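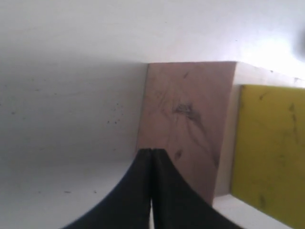
Planeo opens its wooden block library in November

Rorkadau, June 15, 2020

Planeo, the small wood workshop behind the Jomar play sets, is opening a lending library of wooden building blocks, and we can't wait to get them into people's hands! Schools, playgroups and families in Rorkadau will be able to borrow a full set for four weeks at a time, starting in November. Borrowing is free.

The library begins with 392 blocks, sorted into 4 sets. Most are plain light wood, left unpainted so the grain and the knots show. We like a dark streak running across a face, and a block with a knot in it goes into the set along with the rest. Each set also has a handful of colored pieces, with yellow, red and green to start (blue should follow once we settle on a shade we all like).

Every block is cut and sanded in our shop on Usman Street. The edges are kept crisp enough that a tall stack will stand, then eased a little at the corners for smaller hands. The long bricks have proved the favorite by far in our trial groups, mostly as bridges and garage roofs, so we have made 116 of them, more than any other shape.

Blocks that get used pick up marks. We wipe them down and check for splinters between loans, and anything rough goes back to the sanding bench. Small smudges and dents stay where they are. A set that has been through a few classrooms has a look we are very fond of, and borrowers shouldn't worry about returning one with a scuff or two.

Each set comes in a canvas bag with a card showing the shapes and how many of each to put back. There is no building guide. The trial groups came up with a bus station, a zoo with no animals and a very long wall, and we would love to see what comes next (photos are welcome on the board by the shop door).

We hope to grow the library to 600 blocks during its first year. If you have a bag of old wooden blocks in a closet, bring it by, whatever the size. Odd ones will go into a mixed box for use in the shop.

Reservations for November are open now at the Planeo counter in Rorkadau. Schools may reserve two sets at once. Pickup and return are at the same counter during shop hours.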